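3. Data and coding procedure

3.1 Sample

The punts analysed in this paper come from four seasons of senior amateur football played under Canadian rules. A play entered the sample if the ball was kicked from scrimmage by a team that had lined up to punt, whatever happened to it afterwards. Blocked kicks, fumbled snaps recovered by the punter and kicked late, and punts into the end zone were all kept. Fakes were dropped at the first pass through the footage, as were kicks wiped out by a procedure penalty before the snap. Where a down was replayed after a penalty on the kicking team, only the replayed punt was counted. This left 1775 punts.

Most were kicked on third down. Quick kicks on second down were retained but flagged, and they are left out of the models in Section 4. They tend to be called in strong wind or deep in a team's own territory, and the return team is seldom in its usual formation for them.

Two clubs, Mapplebeck and Plomside, account for more of the sample than the others. Both filmed every home game from a raised end-zone position as well as from the press box, so their punts could be coded with fewer missing values. We return to this imbalance in Section 5. Games at Brarkent, where the press box sits low and well back from the sideline, have the most missing values for hang time. The ball often leaves the top of the picture there and comes back into view only a moment before the catch.

3.2 Footage

Clubs supplied their footage at the end of each season, in October in most cases, and it arrived in whatever form the club had kept it. Some came as whole games, some as cut-ups with the huddles removed, and a few as separate offence, defence and special teams reels. Cut-ups were accepted only where the clip began before the snap and ran through to the whistle. The files were copied to 3.5-inch hard drives without re-encoding, and the drives were kept in caddies (Figure 4). Coding was done from a second copy so that the supplied version stayed as received.

Figure 4. A 3.5-inch hard drive in a blue caddy.

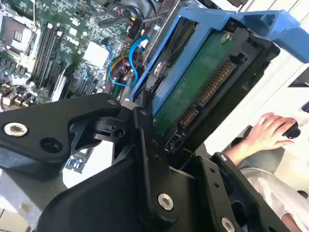
Frame rates differed between clubs and, in one case, between the two halves of a season. All times were therefore taken in frames and converted to seconds using the rate of the individual file. Files with dropped frames were used for field position and outcome but given no hang time.

3.3 Variables

Each punt was coded in Dovex by one of the authors. The line of scrimmage was read to the nearest yard from the hash marks and checked against the game sheet. Gross distance runs from the line of scrimmage to the point where the ball was first touched by a returner, first touched by a cover player, or went out of bounds. Net distance subtracts the return and applies any penalty accepted on the play. Hang time starts at the first frame in which the ball has left the punter's foot and ends at the first touch or first bounce.

Cover was harder to define. The Canadian game has no fair catch, and cover players other than the kicker and those who were behind the ball when it was kicked must give the returner five yards until the ball is touched. A well-covered punt is one where several players reach the edge of that zone and hold there under control. A player who overruns it draws a no-yards penalty, and a player who eases off too early leaves a lane. We coded the number of cover players within ten yards of the returner at first touch, and separately whether the nearest of them was moving forward, set, or retreating. The second of these took most of the coding time — players in a crouch with their feet chopping were the usual source of doubt — and the rule adopted was to code a player as set unless the hips moved by more than a yard in the half-second before the touch.

Wind was taken from the game sheet where the scorer had noted it and was otherwise left blank. We made no attempt to judge it from flags or clothing.

3.4 Agreement between coders

Footage from 30 games was coded twice, by different authors working separately. Agreement was very close for line of scrimmage and outcome and close for gross distance. It was poorest for the movement of the nearest cover player, where the two coders gave the same value on 58 per cent of punts. After the half-second rule described above was written down, the same games were recoded and agreement improved, although it stayed below that of the other variables. The remaining games were then coded under the revised rule. Disagreements in the double-coded games were settled by watching the play together at reduced speed, and where no view was convincing the value was set to missing.

The movement variable is used in Section 4 only in its collapsed form, which sets retreating players against all others.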